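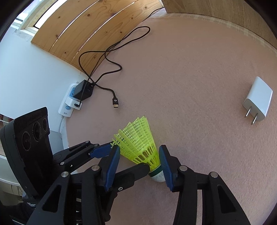
Hands wanted at the Plinuvstead shared workshop

Index is a home-built pair of hand-held grippers, and it needs people to squeeze it. Lemlem Lemma and Leonilde Loureiro have been building it since January, mostly in the evenings and mostly on bedding. We would like to find out whether anyone besides the two of us can work the thing without swearing.

You would pick up ordinary household objects, put them in a box, take them out again, and repeat this well past the point of charm. Sessions run 2 hours, with tea. We ask for four sessions from each person, and we pay $80 when you finish the last one. You may keep your opinions, but we'd like to hear them first.
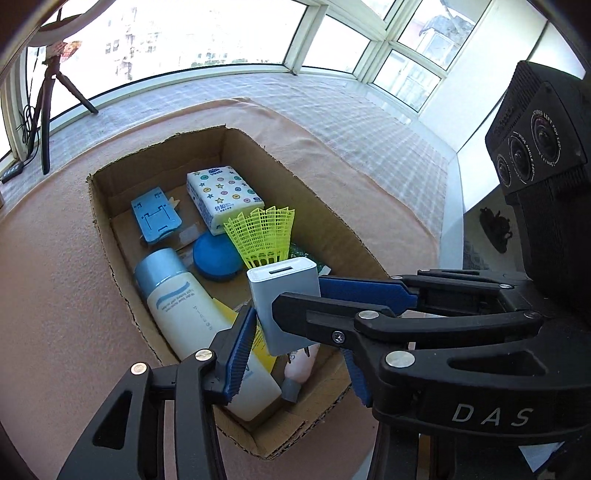
Charger over the box, both grippers in play.

No experience needed. You should be over 18, have two working hands, and be able to stay polite to a shuttlecock. Left-handers are very welcome — Leonilde set up the linkages and she is as right-handed as they come.

We also have room for one person who can solder and doesn't mind being asked to do it again. That job pays in parts, sandwiches and a share of the blame. Lemlem will show you the wiring, which she calls Petkov and refuses to explain.

Grirari, the earlier version, lives on a shelf and is not available for sessions. Please don't ask to try it.

To sign up, leave your name and the evenings you can manage on the sheet by the workshop door, before March 26, 2024. Leonilde answers everything. Lemlem answers if it's about screws.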